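Walking tour guides wanted for the season in Tunmont

Hi! I run Costine Walks, a small sightseeing outfit in the old harbor part of Tunmont, and I'm looking for two guides to start in May. We do walking tours, a short boat-and-walk combo, and one long day trip by minibus out to the Urkudis cliffs. I've been leading most of these myself and my knees would like some company.

If you love talking to strangers, can find your way home without a phone, and don't mind a bit of drizzle, please keep reading.

What you'd be doing

Mostly the Old Town Loop, our bread and butter. It leaves at 10 in the morning from the fountain by the fish market, climbs up through the Lauritsen steps, stops at the rope makers' chapel and the two bakeries (you have to stop at both, the owners talk to each other), and comes back along the sea wall. Groups are small and I like to keep them that way. Once you're comfortable with the Loop I'll train you on the evening harbor walk, and after that on Urkudis if you want it.

The Urkudis day is a big one. We leave at 7:30, the drive out takes a while, and there's a picnic lunch that you'll help pack and carry. It's also the prettiest day of work I know. On a clear afternoon people go completely quiet up there, and then they all start talking at once!

You don't need to drive the minibus. I have a driver for that.

What I'm looking for

Someone who speaks good, clear English and at least one other language well enough to tell a story in it. German and Spanish would help me the most right now, but tell me what you've got.

Someone who's on time. Cruise passengers have a ship to catch and they do not find it funny.

Guiding experience is great but I don't insist on it. One of the best guides I ever had came from a shoe store and knew how to talk to tired people.

A current first aid certificate, or a willingness to get one before you go out on your own (I'll pay for the course).

I give you a script, and I want you to learn the facts in it, but please don't recite it. Guests can hear a recital from three streets away. If your grandmother used to sell eels on the sea wall, put her in.

Pay and hours

It's a seasonal job, May through the end of September, 30 hours a week at the busiest and less at either end. You're paid by the hour, training included, and tips are yours to keep. All of them. You get 5 paid training walks with me before you lead a group alone – more if you feel you need them.

Mondays are off for everybody. Weekends are not, sorry, that's when people come.

I also give each guide a rain jacket and a transit pass for the season, plus 235 a month toward a room if you're moving here from out of town. Rooms in Tunmont get snapped up early, so start looking as soon as we've shaken hands.

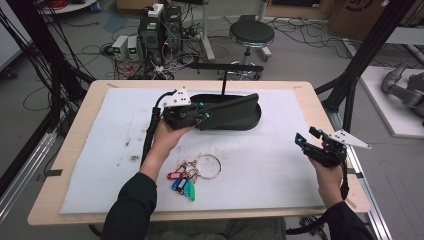 How to apply

Write me a short letter. A page is plenty. Tell me where you've lived, what languages you speak and which months you can work, then describe a walk you'd take a friend on in your own town. I read that last bit first, so have fun with it. A résumé is fine as an extra but I won't miss it.

Drop it off at the Costine Walks desk in the ferry building, or mail it to Costine Walks, P.O. Box 3415, Tunmont. I'm at the desk most afternoons after 4 if you'd like to ask something in person.

If it sounds like a match, I'll invite you on the Loop as a guest, and afterward we'll get coffee and you can tell me what you'd change. Wear decent shoes – the Lauritsen steps are steep and the handrail stops halfway up.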